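Door knob

A door knob is a handle, usually round, that is turned to draw back a latch and let a door open. It has competed with the lever handle for a long time and, in public buildings at least, has largely lost. People carrying shopping tend to side with the lever.

Most knobs work by a spindle, a square bar running through the door, with a knob fixed at each end. Turning either one moves the latch. A small grub screw keeps the knob on the spindle until it works loose, at which point the knob comes away in the hand of a guest. 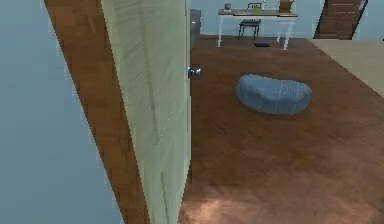
Materials include brass, iron, glass, china and wood. Brass needs polishing, which its owners either enjoy or gave up years ago. Glass knobs are prized by restorers of old houses, who will pay a good deal for a pair that almost match.

The collector Hauke Seidel left 3328 knobs to the town museum at Mikmont, where 37 are on show and the rest are in boxes. His catalogue sorts them into 17 classes, the last of which is headed "Other" and is by far the longest. Annelore Brinkmann's later revision cut the classes to 13 and kept "Other".

See also: Door handle; Latch; Mortice lock; Escutcheon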